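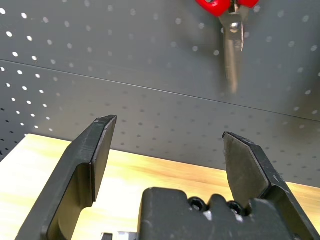 照合ジョブがまた途中で止まる件、別チケットに切り出し。Govotikの夜間バッチ、押収端末の画像ハッシュを照合DBに投げるやつ。進捗80%まで行って、そこで無言。エラーも出ない。前のチケットはログ欠けで閉じられてるので、今回は最初から全部貼っていく。自分は今日ずっと明るい色の木の台のところで作業してるので、急ぎは直接声かけてください。内線は出られません。

ホーム 製品 チケット ナレッジ ログアウト
読了目安 4分

件名：Govotik 照合バッチが80%で停止(再発)
起票：Ita Daly(Madigan署 デジタル鑑識)
担当：Ultan Hennessy(Sovitz サポート)
優先度：高
状態：解決、経過観察

[Daly]
環境。Govotik本体は2月のパッチ適用済み。Vutgate経由で中央の照合DBへ接続。端末側のイメージ取得は全部終わってて、止まるのは照合だけ。
・停止したジョブ 2件、どっちも同じ位置
・手動で再開 → すぐ「完了」になる。ただし結果は空
・小さいケースだと普通に通る
空のまま完了扱いになるのが一番まずい。該当なしと見分けがつかない。担当捜査員に渡す前に気づいたからよかったけど。

[Hennessy]
確認します。Vutgateの接続ログと、Govotikのworkerログください。ケース番号、端末の持ち主がわかる情報は消してからで。画像やサムネイルは絶対に添付しないでください。

[Daly]
添付した。両方。番号は黒塗り済み。
workerログの最後、こんな感じ。

batch 43 send ok
batch 43 wait ack
batch 43 wait ack
(以降なし)

[Hennessy]
43で返事待ちのまま。2件とも43ですか？

[Daly]
両方43。

[Hennessy]
DB側では43を受け取った記録あり。返信も出てる。Vutgateで落ちてる可能性が高いです。アイドルタイムアウトの値みてもらえますか。管理画面→接続→詳細、いちばん下。

[Daly]
30秒になってる。前は違ったはず。誰も触ってないと思う、変更履歴は見れない(権限なし)。

[Hennessy]
パッチで既定値に戻ってます。こちらの不具合一覧に同じ報告がありました、共有漏れすみません。
とりあえずの手順。
1. 夜間バッチを止める
2. タイムアウトを手動で元の値へ。控えがなければ設定バックアップから拾う
3. Vutgateのサービス再起動(Govotikは落とさなくてOK)
4. 空の結果で「完了」になってるジョブを無効化。削除はしないでください、監査用に残す
5. ジョブを新規で作り直し。「再開」ボタンは使わない

[Daly]
2でつまずき。バックアップのファイルが開けない。

[Hennessy]
拡張子を変えずに、管理画面の「設定を比較」から読んでください。直接開くと暗号化されてて読めないです。

[Daly]
いけた。値を戻して再起動ずみ。1件目を新規で投入。

[Daly]
43通過。80%も通過。続行中。

[Daly]
1件目おわり。今度は結果が入ってる。件数はここには書かない。2件目投入。

[Hennessy]
ありがとうございます。2件目が終わったら状態変えます。
別件で、ack待ちのまま切れたジョブが「完了」になる挙動、開発に上げました。次の修正で「未完了」表示になる予定。時期は未定です。それまでは、照合結果が空のジョブはworkerログの末尾が「closed」で終わってるか目で確認してくださ。

[Daly]
了解。うちの手順書に追記しとく。あと要望、設定の変更履歴を署の管理者権限でも見れるようにしてほしい。パッチで値が変わったのかどうか、こっちで判断できないと毎回これになる。

[Hennessy]
要望として登録しました。

[Daly]
2件目も終わり。ログ末尾closed確認。無効化した古いジョブは監査フォルダに移動ずみ。パッチ後に流した他のケースも空のものがないか、これから洗います。見つかったらこのチケットに追記する。閉じないで。

[Hennessy]
経過観察にして開けておきます。

お問い合わせ ｜ 利用規約 ｜ © Sovitz サポートセンター ｜ ページ先頭へ戻る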